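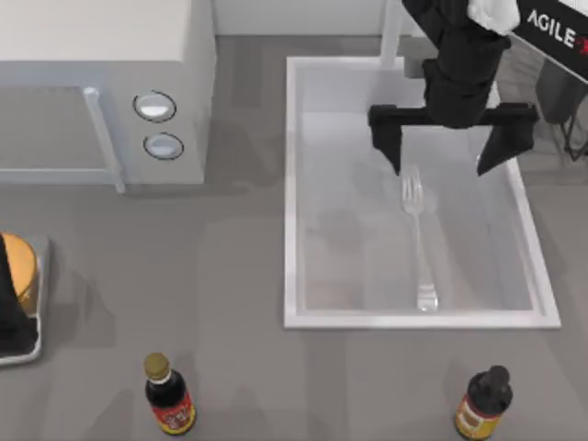 Sim data collection, weekly sync, minutes
25/03/2020
Notes by Su-chen Fung

Present: Timo Lammers, Hiu-tung Kan, Chak-lun Poon, me. Wai-kit Tsao joined late, left before the last item.

1. Kitchen tasks. Count stands at 423 demos accepted, 56 rejected. Hiu-tung went through the rejects, most are sink tasks. Main problem is the fork. It lies lengthwise in the basin, tines toward the gripper, and people come down with the fingers straddling the tines, then close too early. Timo wants grasps on the handle only. Chak-lun disagrees, says the policy needs to see both or it will freeze up when the fork spawns the other way round. Long back and forth. Agreed: handle grasps are default, tine grasps allowed but tagged. Chak-lun to write the tag into the sheet.

2. Right finger and sink wall. With the right finger out near the wall there's little room to correct sideways. Operators to center over the fork before going down, pause, then descend. Hiu-tung asked if the pause should be trimmed after. No, leave it in for now. Timo will check if long pauses hurt training on the Drondutell set, where we had the same question and never answerd it.

3. Second arm. Still no rule for what the idle arm does in one-arm tasks. Some operators park it, some leave it over the tray. Wai-kit: either is fine but pick one per batch. Decided, start pose gets written in the batch header. Mixed batches go back.

4. Bottles. Position of the two bottles to be randomized more. Chak-lun says the last batches had them nearly always along the near side and the model may just learn that. Also swap labels if Plallatell sends the new textures. No word from them yet, Su-chen to chase.

5. Operators. 7 people trained, two more start in April. Hiu-tung does the intro session. New people do 10 practice episodes each, not counted, before anything goes in the main set. Timo thinks thats too few. Left as is, look again after first week.

6. Storage. Kuo share nearly full again. Rejects move to the old disk, don't delete, Timo wants them for the failure classifier. Wai-kit has the login.

7. AOB. Draletti call moved, time to be confirmed. Chak-lun asked for shorter episode names. Everyone in favor, no owner.

Actions
Chak-lun: grasp tag, bottle ranges
Timo: pause check
Hiu-tung: intro session, reject notes to the wiki
Su-chen: Plallatell textures
Wai-kit: move rejects

Last updated by Su-chen Fung, added action for Wai-kit

Recent minutes
Episode naming and folder layout
Drondutell set: review of labels
Operator feedback, first round
Draletti call notes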